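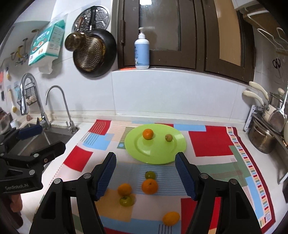 Fruit, plate and the good tablecloth, kitchen counter, Sunday.

The Fruit Plate: A Gallery

Some households have a fruit bowl. We have a plate. It is lime green, it is plastic, and it has outlasted two sets of proper dishes and one marriage (not mine, I only got the plate out of it). A bowl lets you hide things. The bad mandarin goes to the bottom and stays there until it introduces itself. A plate has no bottom to speak of, so everything you bought in a hopeful mood at the store sits out in plain view and looks at you.

This page started when Humaira Memon asked everybody on our street list to send in whatever was sitting on their counters, for no better reason than that January is long. Most people sent soup. I sent fruit. She wrote back asking if I had anything to say about it, which was a mistake on her part, and the captions got out of hand.

The mandarins

The mandarins do most of the work in this kitchen. They go in lunches, coat pockets and the cup holder of the car, where one spent most of last winter. I buy them in the net bag, and I have never once opened the net bag the way it wants to be opened. Cherry Mae Agbayani, two doors down, says you pull the little tab. I've pulled the little tab. What I got was a little tab.

If you're choosing them one at a time, pick the ones that feel heavier than they look. The puffy ones with the loose skin peel beautifully and taste like a damp envelope.

The lemon

There is always one lemon. I've tried buying several, and by the middle of the week there is one lemon. It gets moved from plate to counter and back again whenever somebody needs the space, and it's the only thing in the kitchen that has never been eaten as a snack, although Usman Niazi's youngest gave it a serious try at Thanksgiving and then sat under the table for a while.

What I use it for: fish, tea, and the cutting board after onions. What I tell people I use it for: preserved lemons. I own the jar.

The little green one

Small, green and citrus is as far as I'm willing to go in writing. I called it a lime in front of Arsalan Hashmi once and got a talk on the subject that lasted through dessert. He grew up with a tree. I grew up with a plastic squeeze bottle shaped like a lime, so he probably has the stronger case. It squeezes, it's sour, and it goes on the lentils.

The tablecloth

More people asked about the cloth than the fruit, and I'm trying to be gracious about that. Red blocks, white blocks, pale blue, pale green, with stripes down the side for anyone who felt shortchanged. I bought it at Tretbridge, from the bin near the register where they put the things that scare people. It was meant for a dining table. We don't have a dining table that size, so it lives on the counter, where it covers the chip from the incident with the cast iron and makes every meal look like it's being served on a board game.

Beet juice comes out of the white parts if you get to it fast. Turmeric doesn't. There's a pale green block I put things on when company comes.
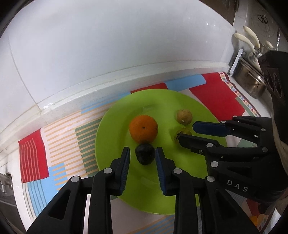

Now, plums. A plum in winter is an act of faith, and I commit it about once a month. The dark ones are the worst for this, they sit there looking like they know something, and you bite in over the sink and it's a wet sponge. Still, every so often there's a good one, and that's enough to send me back to the store with my coat half on. I keep plums away from the sunny end of the counter and press them gently near the stem. If it gives a little, eat it that day. If it gives a lot, you're making sauce.

The small yellowish ones are a matter of some dispute. Octavio Ocampo, who sold me on them, used a name I didn't catch over the noise of the produce fans, and I was too proud to ask a second time. I've since heard them called apricots by one visitor and guavas by another, both speaking with total confidence. My own method is to cut one open at the counter and form an opinion afterward, and then keep it to myself so the argument can go on.

On arranging

I don't arrange. Things go on the plate in the order they come out of the bag, and then people move them around hunting for the one they want. My sister-in-law arranges. She puts the dark fruit to one side and turns all the stems the same way, and her kitchen looks lovely, and you would no more eat something out of it than out of a museum. At our house the plate gets raided by ten in the morning and half of it ends up loose on the cloth.

On washing

Wash it when you're going to eat it. I used to do the whole lot at once when I came in the door, very virtuous, and then wonder why everything went soft by Wednesday. The citrus doesn't mind so much. The plums take it personally.

What's next

Humaira says the spring page will be windowsills. I have one basil plant and a spoon rest, so expect 3 pictures of the spoon rest. If you've got a counter you'd like to show off, or one you'd like to complain about, send it to her and keep your captions shorter than mine. She asked me to put that last part in.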